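Thursday, January 21, 2021

Up at six, minus nine outside and the back step iced over. Put salt down. Porridge, then answered Archana Bhatt's email, which had been sitting since the weekend. She wants my section of the Rarkside report by the end of the month and she wants it to answer one question plainly: can a machine do household chores yet, or can't it? I wrote back that I would have a draft to her by Monday and that the answer would be no, with some colour in it.

She replied within the hour asking what colour.

So I spent most of the morning trying to work that out on paper. The report covers shop floors as well as homes, and the shop-floor half is easier because Ravindra Rawat has already written it. His part is mostly about the Gomow warehouse, where the totes are all one size and the arm lifts them off one belt and sets them on another. It does that all night. He has a log from one shift with 1831 picks, of which 866 were the same cardboard carton. When the carton supplier changed the tape last spring, the suction cup started dropping them and a man had to stand there for two days. Ravindra put that in a footnote. I told him it should go in the main text.

The household half is mine. I have a folder of notes from kitchens, laundries and one very untidy garage. The kitchens are the worst of it. I used to think laundry was the hard one because cloth has no shape, and Lukian Hordiienko still says so. He spent most of a year on towels. But a towel can be dropped and it is still a towel. I don't think he has tried to clear a counter after a meal with the pot still on it.

I went through the kitchen material again after lunch and kept two. 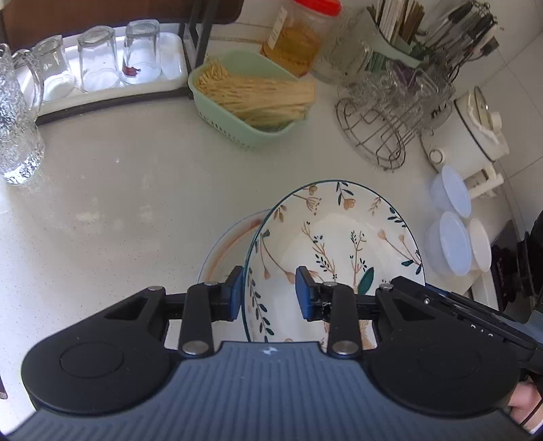
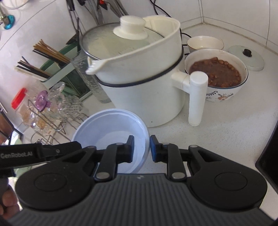 What I tried to do with the afternoon was list what you have to know to tidy a place like that. You have to know a bowl is held by the rim and how hard. You have to know that glasses standing upside down are meant to be that way. You have to know a lid may be hot before you touch it, and which things belong with which. I have never taught anyone this. My daughter knew most of it at seven and I couldn't say where she got it.

I wrote three pages and crossed out one and a half.

The trouble with the usual way of testing is that the bowl is always the same bowl. Vultum sent us their numbers in the fall and they looked very good until Babita Mittal asked how many different bowls had been used. Three. All three plain, all stainless, all from one set. She asked them to try it with whatever was in the staff kitchen and we have not heard back. I don't hold it against them. A company has to show something, and stainless bowls don't chip.

Phoned Babita at two to check I could mention this. She said yes if I left out the name of the man who told her, and I had already forgotten it, so that was easy. We talked for a while about where the cut-off should be. Her view is that a chore is done when you don't have to go back and look at it. By that measure the dishwasher does a chore, the washing machine does a chore, and the robot vacuum does about half of one, depending on the chairs. Nothing we've tested with arms does any. I think that is a fair rule and I've put it in with her name on it.

I did ask whether it was too strict. I go back and look at things my husband has done. She said that was a separate report.

Tiziana Fabbri disagrees with both of us. Her note came in just before three. She thinks we are asking for the whole chore when we should be asking for pieces of it. Her mother has bad hands now and can't lift a full pot or turn a tap that's been done up tight. If a machine did only those two things, and did them slowly, her mother could stay in her own house and do the rest herself. I read that twice. I had nothing in my draft about people who need one piece of a job done, only about people who want the whole job gone. I've moved her paragraph up near the front, and I'll ask Archana if Tiziana can have her name on the section as well.

That does change the answer a little. It is still no for clearing up a kitchen. For lifting one known pot from one known spot it is probably yes, if somebody sets it up and comes back when it stops working. Who that somebody is and what they charge per visit is not covered in anything I have. Must ask Ravindra what Gomow pays for call-outs. I'd guess it is more than a home support worker gets for the week, but I shouldn't guess in print.

Also need to settle the time figures. I had it down that a person clears the counter and washes up in roughly 15 minutes. Lukian says that is generous to the person. He may be right. I timed myself tonight after the lentils and then the phone rang, so I don't have a number. Will do it again tomorrow with the phone off.

Walked to the post office at half past three to send back the boots. Sidewalk not cleared past the school. The clerk said they are two people short and the parcels are stacked to the counter, and that the new sorting machine at the depot keeps sending the padded envelopes round again. I wrote that on the back of my receipt. It isn't household but Ravindra might want it.

Soup for supper, lentil, too much cumin. Did the dishes by hand because the dishwasher still smells and the part won't be here until next week. Chipped the blue mug on the tap. I've had it since university.

To do tomorrow: call-out costs from Ravindra, time the washing-up, reply to Tiziana properly, cut the introduction, which is far too long. Ring the dentist about April. More salt for the step, there's only a cupful left in the bag.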